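3.2 Setting and participants

The sessions took place at two community sports clubs, Fleltircombe and Trusholm, over a single winter season. Both clubs run football and netball sections for adults and juniors, and both had asked us for help with the same thing: making sure that coaches, physios and parents hear the same message when a young player takes a knock to the head. We were delighted by how keen the two clubs were. Walter Arango, who coordinated the fieldwork, had planned for a slow start with a handful of sign-ups, and instead we closed the list early with 141 people on it.

Participants joined in one of four roles: coach, first aider, parent or player aged 16 and over. We did not ask for any medical training beyond what the club already required. Players under 16 were not enrolled, although plenty of the parents had children in the junior teams and brought their stories along with them. Each person was given a copy of the Giraldo handbook, a plain guide to spotting concussion on the touchline, and was asked to read the first two chapters before coming.

Groups were mixed on purpose. Earlier work by two of us (Llanos and Jaiswal) had found that coaches trained only with other coaches tend to talk about selection and match time, while parents trained only with other parents talk about school and sleep. Put them round one table and the conversation becomes much richer! A coach hears why a child who seems fine on Saturday afternoon can be miserable in a Monday maths lesson, and a parent hears what it is like to make the call with the clock running.

3.3 Session format

Every group met for 7 evening sessions. The opening one dealt with signs and symptoms, and the last was given over to a full rehearsal of the return-to-play steps. Those in between followed a shared pattern. A facilitator read out a short match incident, the group decided who should speak to the player first, and the decision was then talked through against the handbook. We kept the incidents short enough to read aloud in a minute or so, and Rocío Cuervo rewrote several of them after the first week to take out terms that only netball people knew.

Facilitators were free to change the order of the incidents but not the wording. This mattered a good deal for the scoring, as the wording of an incident can give away how serious it is. They were also asked to let silences run. Ulises Londoño's notes from Trusholm show that the most useful remarks often came after a long pause, and very often from the person who had said least up to that point.
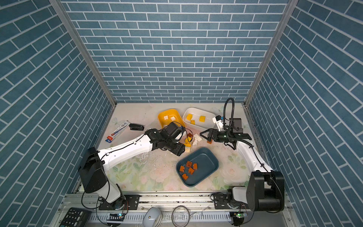
Figure 2. Workspace with two robot arms, patterned floor surface and brick-pattern wall covering.

3.4 Measures

We used three measures. The first was the Eslow touchline questionnaire, a set of 20 short statements answered on a five-point scale from "not at all sure" to "completely sure". It asks how confident people feel about removing a player from a match, telling a parent, refusing an early return and so on. Participants filled it in before the first session, after the last one, and again at the end of the season.

The second was a decision task. Participants read a new match incident and wrote down what they would do in the next five minutes, in their own words. Two of the authors marked each answer separately without knowing the writer's role or club, and met to settle any differences. Altogether we collected more than 2,000 written answers, counting the short ones produced during the sessions. They make wonderful reading – frank, practical and sometimes very moving – and we return to them at length in Section 5.

The third was a simple log kept by each club's first aiders, recording every suspected head injury and what was done about it. The log held no names. We treat it with more caution than the other two, as the clubs had kept their records differently in earlier seasons and a busier log may just mean a more careful log.

3.5 Analysis

Questionnaire scores were compared within each person across the three time points, with role and club entered as factors. Where someone missed the final questionnaire we kept their earlier scores and did not fill in the gap. The written answers were coded by theme, starting from a list drawn up by Neelam Jaiswal and extended as new themes came up. "Who tells the parent?" was an early addition, and it soon grew into one of the largest themes in the whole set. Yolanda Llanos checked the coding for both clubs once the list had settled.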